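Imprimer | Envoyer par e-mail

Tampons en bois : l'encre rouge bave sur papier quadrillé

Clallero
Je tamponne des étiquettes pour mes confitures avec un petit bloc de bois et de l'encre rouge. Sur le papier quadrillé, ça bave. J'en suis à 40 feuilles qui évoquent surtout une varicelle. Une idée ?

Flokus
Change de papier. Le quadrillé de cahier boit comme mon beau-frère. Prends du 120 g minimum et on n'en parle plus.

Wollora
Pas d'accord. Je fais tous mes essais sur du quadrillé, ça aide à aligner. Le problème, c'est toujours le trop-plein d'encre. On tapote le coussin, on ne l'écrase pas.

Clallero
J'ai tapoté. Avec tendresse, même.

Flokus
Wollora va encore nous vendre son quadrillé. Il y a 12 pages là-dessus dans l'autre fil, je n'y retourne pas.

Farina
Vous avez tous les deux à moitié raison, ce qui doit vous contrarier. Poncez le bloc au grain 900, laissez sécher l'encre 15 minutes avant d'empiler, et surtout mettez la feuille bien à plat sur une table dure. Sur une nappe, c'est perdu d'avance.

Wollora
Grain 900 pour un tampon à confiture ? Et un vernis au pinceau d'or, tant qu'on y est ?

Farina
Mes bords sont nets, les tiens je les ai vus.

Clallero
Bon, du rouge sur quadrillé, j'ai ça en stock :
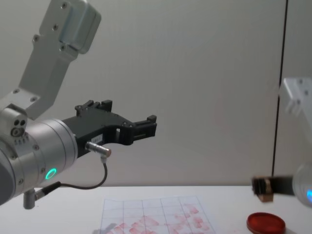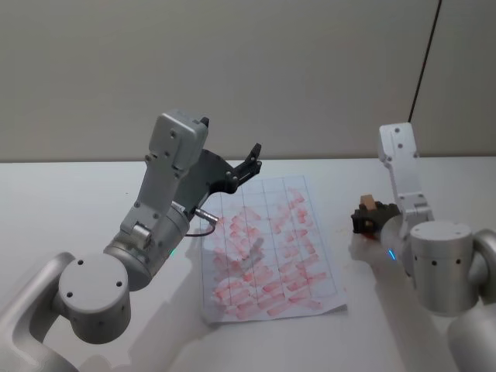
Je vais quand même essayer le ponçage, j'ai du 400 dans un tiroir et la flemme d'aller acheter l'autre. Pour le papier épais, il faudra que je finisse d'abord le bloc, il m'en reste une pile. Quelqu'un sait si l'encre à l'huile tient sur le kraft ?

Flokus
Oui. Mais pas sur du quadrillé.

Imprimer | Envoyer par e-mail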